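Two-arm cell drops plugs on the lower row, where do I look first?
Forum: Cells and Small Arms > Setup and Maintenance

sorrel_bench
Posted in May, 9:40 pm

I look after a two-arm cell that works a task box with banana jacks, a knob and some buttons. Buttons and knob are fine. Plugging is fine on the upper row and poor on the lower row. In the last 200 insert attempts almost every drop was on the lower row.

What I have done so far: re-zeroed both arms, swapped the right finger pair for new ones, and checked the table for level. No change.

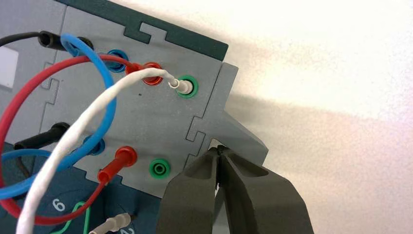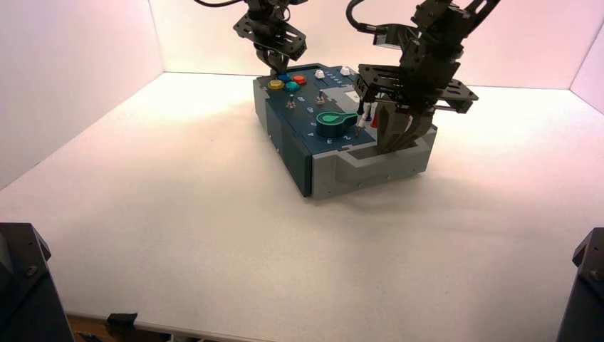 My settings are the Trundis defaults apart from close force, which I turned down after we marked up a finger. The approach is straight in, with no search move. The lower green socket is the one I use as a reference when I teach the row, and I copy the offsets from there to the other three. Wrist camera exposure is on auto. Controller log shows error 924 on most of the drops and 1356 on a few.

Is this a teach problem or a finger problem?

handesa_mike
Reply

924 on our controller is "grip lost before target". If yours is the same, the plug is slipping before it gets to the socket. Turn the close force back up one step and try again before you touch the teach points.

kettlecove
Reply

I disagree with Mike. If it was force you would see it on both rows. Look at your cables. The red one loops right across in front of the lower black plug. Any arm that has to come in past that is going to drag on it, and a dragged lead pulls the plug crooked in the fingers.

handesa_mike
Reply

Could be both. Low force plus a cable pulling on the plug is worse than either one.

sorrel_bench
Reply

Fair point on the cables. I don't dress them between runs. Would you clip them to the box?

kettlecove
Reply

Not to the box. You change the box position and the clips go with it. I hang ours from an overhead line with some slack. Shorter leads help too. Ours came from Ovon and we cut them down.

NouraD
Reply

Noura Dabbas here, I run two of these cells at Chu. Copying offsets from one socket only works if the panel is square to the arm. In your second picture the box is sitting at an angle on the table. That is fine if you taught it at that angle and it never moves. Do you have it pinned?

sorrel_bench
Reply

No pins. Rubber feet.

NouraD
Reply

Then I would start there. Pin it, teach all four lower sockets one by one, and leave force alone until that is done. Change one thing at a time or you won't know which one fixed it.

handesa_mike
Reply

I still say force first. It takes a minute to test and a full teach takes an afternoon.

sorrel_bench
Reply

I'll do the force test tonight and drill for pins tomorrow. Noura, what size pins do you use?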